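Compliant fingers or stiff ones for tall cardboard boxes?

Asked by Vija Vaher, 14 August 2021

Trying to pick between two finger sets for a small arm with a wrist cam. Set A is the stiff aluminum pair that came with the Bivano gripper. Set B is printed, yellow, lattice body with rubber pads. Job is picking up tall narrow cartons, open top, 300 grams max. Stiff ones dent the cardboard at anything over 50% force. Printed ones don't dent but the box leans when the arm stops fast.
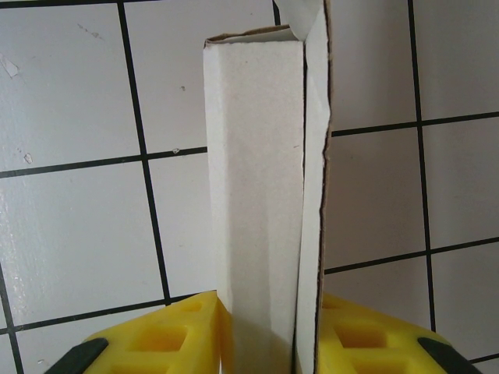

Tried slowing the arm down, helps some but cycle time gets ugly. Also tried gripping higher, then the sides bow in becuase there's nothing holding them at the top. Is there a middle ground or do I just buy different fingers? Budget is small.

3 answers

Sơn Nghiêm
Keep the printed ones. Your problem is decel not grip. Put a ramp on the last bit of the move – most controllers have a jerk setting, drop it by half and leave top speed alone. We ran 42 cartons in a row like that, no leaning worth mentioning. Also check the finger screws, mine had worked loose and I blamed the lattice for a week.

Zane Raudsepp
suction

Laimutė Rätsep
Suction on an open top box, where? Side maybe, but plain cardboard leaks and you need a pump. I wouldnt.

What I'd do is reprint the fingers with thicker ribs near the base and leave the tips soft. Took me 6 tries to get it right, Hondetti filament, the cheap one is fine. Then grip at roughly a third of the height and do your test again at the same speed, same box. Change one thing at a time or you won't know which fixed it. And swap cartons now and then, they get soft after alot of squeezing and the later runs look worse than they are.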